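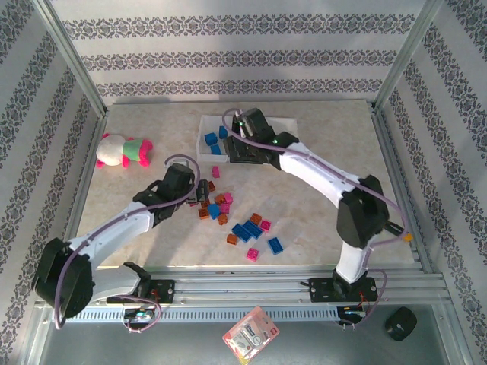

4. Sorting bricks by colour

Last updated: April 6, 2024

This section covers setting out, sorting and packing away loose bricks from the Arine play box. It applies to the standard box (378 bricks) and to the refill bag (200 bricks). For the large floor box, see section 7.

Before you start, check that you have:
– the bricks you want to sort
– one shallow tray for each colour, or as many as you have
– a flat surface you can reach across from where you sit

Any shallow tray or plate will do in place of the ones supplied. The sides should be low enough to lift bricks over without tipping the tray.

4.1 Setting out the surface

1. Clear the surface and wipe it with a dry cloth.

2. Place the trays at the back, side by side. Leave a finger's width between them. If you use a plate as an extra tray, put it at one end of the row.

3. Move soft toys off to one side. They can stay on the surface if they are well clear of the bricks and the trays.

4. Take out a small handful of bricks and spread them over the middle with a flat hand. Do not tip out the whole box.

5. Pull apart any bricks that are still joined. Use the separator (part 3057) on flat pieces. Do not use a knife or your teeth.

NOTE: A pale surface makes the darker colours easier to find. On a patterned cloth or a rug, small bricks are easily missed.

CAUTION: Small parts. Keep loose bricks away from children under three, and check the floor before you leave the room.

4.2 Choosing the colours

Decide which colour goes in which tray before picking up the first brick. With fewer trays than colours, sort one or two colours fully and leave the rest in the middle until a tray is free.

Orange and brown bricks can look very alike under a warm lamp. Put them together on the first pass and split them later in daylight – it saves going back over the tray. Older refill bags have a slightly duller orange, which can be mixed with the newer one.

A colour with only one or two bricks does not need its own tray. Put these on the plate.

4.3 Sorting

1. Start with the bricks nearest the trays and work towards yourself.

2. Pick up one brick at a time, holding it by its sides.

3. Lower it into the tray. Dropping bricks from a height makes them bounce out.

4. Keep each tray filled from one side, so that there is room to add more without stacking.

5. When two people are sorting, take one colour each and agree who reaches across first.

6. Stop when the middle is clear, or when a tray is full. Empty full trays into their bags before going on.

A mixed spread of pink, blue and orange-brown bricks with a single yellow one, set out below a white tray and a black tray:
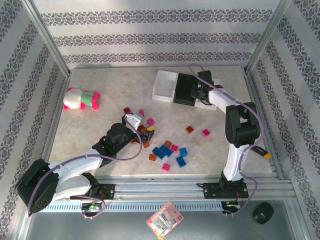 4.4 Packing away

1. Pour each tray into its own bag. Fold the top over twice.

2. Put the heaviest bag in the box first and the separator on top.

3. Stack the empty trays and slide them down the side of the box. Plates go flat under the lid.

4. Put any soft toys back where they are kept. They do not fit in the box.

Do not force the lid. If it will not close, one of the bags has too much air in it.

4.5 Common problems

Bricks slide when picked up – the surface may be dusty or polished. Wipe it again, or lay a thin mat under the bricks and leave the trays off the mat.

Trays move about – put a folded damp cloth under each one.

A brick is under a tray – lift the tray straight up with both hands. Do not drag it.

Bricks are sticky – wash them in warm water with a little washing-up liquid and leave them to dry on a towel overnight. Do not use the dishwasher.

Missing pieces can be ordered from Nundesden with the form on the back page. Give the colour and the number of studs. Questions about this section go to Shirin Yazdani at the Rultlow office.

Next: 5. Building from the cards

12 shares

We use cookies to remember your language and the last page you read. Accept | Manage settings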